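Picking cushions up off the floor: notes from the Utstead open day

The open day at Utstead ran a set of household tasks with a two-armed machine, and the tidying station was the one most useful to anyone who looks after a sitting room. The task there was a cushion on the floor in front of a tub chair. The points below are what I wrote down, with the parts that apply equally to hands.
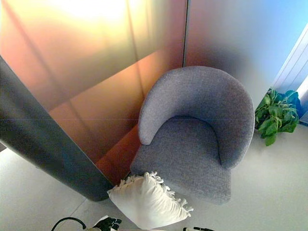
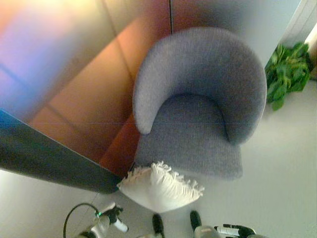
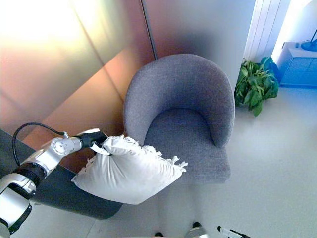
Text and notes: Roos Vandenberghe

Where to hold it. The gripper took the white cushion by an upper corner. A corner gives a small, firm thickness to close on, and the filling drops away from it under its own weight. In the middle of a plump cushion the same fingers have to compress the filling first, and the hold is poorer. By hand, take a corner and the seam beside it.

Fringes. Tassels are stitched to the seam and are not meant to carry weight. Kenneth Matheson, who ran the station, asked visitors to look at where the fingers closed and whether they had cloth or only trim. Check the same thing at home. If a tassel has come loose, knot it at the base and put two stitches through the seam allowance. Do not pull it to see how far it goes.

Lifting. Lift straight up until the lowest edge clears the floor, then move across. Dragging a pale cushion over tiles picks up whatever the mop left behind. A cushion held by one corner hangs lower than expected, so allow its full diagonal and a little more.

Setting down. A tub chair is awkward because the back and arms are one curve, and a square cushion put in flat will ride up against the sides. Put the bottom edge down first, well back on the seat, then let the top lean. Cameron Paewai suggested a cushion no wider than two thirds of the seat. I have since measured mine and it is too big.

Space in front. Leave the floor in front of the chair clear. The machine needs a place to stand and so does anyone with a bad back. Plants go beside or behind the chair, where nobody has to reach over the leaves.

Textured upholstery. Nubby grey fabric hides dust well and holds on to white fibres. Use the upholstery nozzle on low suction, following the curve of the back from one arm to the other, and do the crease round the seat last. A dry rubber glove lifts what remains – wipe in one direction only.

Washing. Read the label before anything else. For a fringed cover I turn it inside out, put it in a mesh bag, and spin at no more than 1000. Dry it flat and comb the tassels with the fingers while damp.

Handouts from the day were numbered, and the cushion sheet is 482. The one on folding towels is 576, which I have not tried. Roel Desmet has spare copies of both.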